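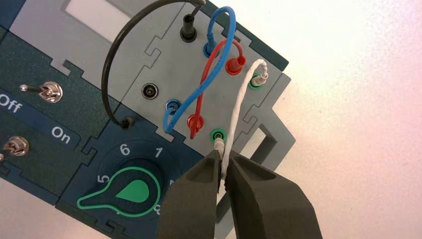 Patch cable work on a training board

About Zwane

Zwane sells a practice kit for people who teach robots to use their hands. The kit is a two-fingered gripper and a task board with switches, a dial, sliders and banana sockets. Schools and small labs buy it or rent it by the term.

Mbali Kekana started the company with Remzi Aksoy after they had built 4 boards for a college course. There are 8 of us now, in one workshop.

Each kit ships with 100 written tasks, from flipping a switch to moving a cable between sockets. Agustina Alarcón writes them and tries each one before it goes out. Replacement fingers and cables are sold separately.

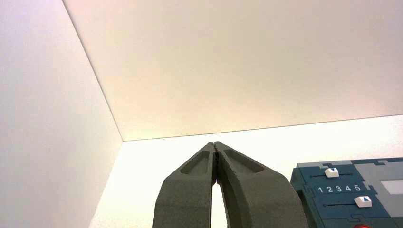
Rentals and support

Rentals run from May. Fatima Coetzee handles orders and repairs at extension 2839.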